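Foro interno de servicios generales – Residencia Skurstead
Sección: Cocinas de planta y office
Tema: Uso del microondas para carnes y orden de la mesa de apoyo

Coordinacion_Office
Lunes, 9:10
Estimados compañeros: se abre este hilo para recoger observaciones sobre el uso del microondas en la mesa de apoyo del office. Se han recibido dos quejas por salpicaduras y una por alimentos calentados sin recipiente. Se ruega que las aportaciones se ciñan al equipamiento y a su uso. Las peticiones de compra siguen tramitándose por el formulario de Zivau.

N_Langlois
Lunes, 9:42
Buenos días. En la segunda planta pedimos que toda carne se caliente en plato hondo y con tapa apta. Para un filete ya cocinado recomendamos 500 W y tandas breves, dándole la vuelta entre una y otra. A potencia máxima los bordes se endurecen y el centro queda frío.
Nadège Langlois, planta segunda

gavrila_turno_tarde
Lunes, 10:05
Discrepo en lo relativo a la potencia. Con 500 W se forma cola a la hora de la comida. El cuadro del office admite 4000 W y no hay motivo para alargar cada uso.

Mantenimiento_Kalo
Lunes, 10:31
Conviene precisar este punto. Los 4000 W corresponden al conjunto de las tomas de esa pared, y el hervidor de la planta consume por sí solo casi 2000 W. La potencia de cocción elegida en el microondas es una cuestión distinta y no afecta a la cola tanto como se afirma. Sí solicitamos que no se conecten alargadores. El parte 627, relativo a la toma suelta, continúa abierto.

gavrila_turno_tarde
Lunes, 10:38
Tomo nota de lo del hervidor. Mantengo que dos minutos de más por persona se notan cuando hay turno completo.

office_planta3
Lunes, 11:15
Por nuestra parte, el problema principal es el orden. Los cubiertos, los ingredientes secos y las botellas personales acaban junto al microondas, y quien abre la puerta debe apartar antes lo que encuentre. Propongo que se reserve libre el lado hacia el que abre y que los ingredientes secos pasen al armario.
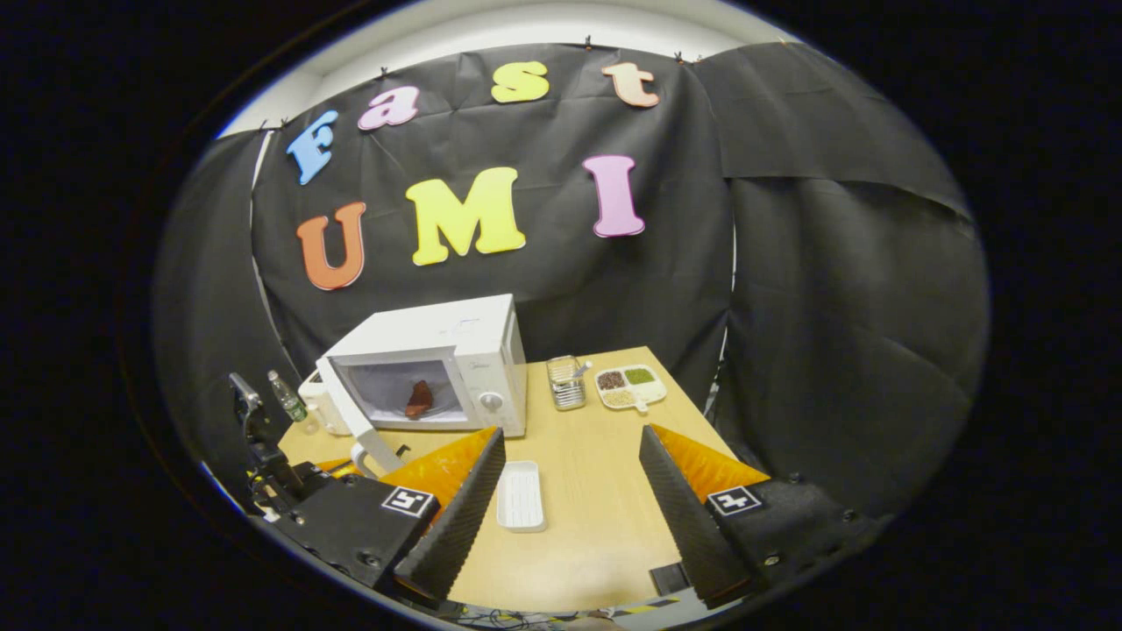 Mesa de apoyo: microondas con la puerta abierta, cestillo de utensilios y bandeja de compartimentos con ingredientes secos.

N_Langlois
Lunes, 11:29
Gracias por el adjunto. La puerta abre hacia la izquierda, de modo que el lado que debe quedar despejado es ese. El cestillo metálico puede permanecer a la derecha, hacia el fondo. En cuanto a la pieza del interior, que parece un filete, insisto en el plato y la tapa.

gavrila_turno_tarde
Lunes, 11:44
De acuerdo con el plato. No comparto, en cambio, el traslado de los ingredientes secos: la bandeja tiene mango, se retira en un momento y en el armario terminaría olvidada – como ya ocurrió con las infusiones.

Coordinacion_Office
Lunes, 12:20
Se acuerda de forma provisional lo siguiente: carnes siempre en plato y con tapa, y lado izquierdo del microondas sin objetos. La ubicación de la bandeja y la potencia recomendada quedan pendientes hasta conocer el parecer de la planta primera. El hilo permanece abierto.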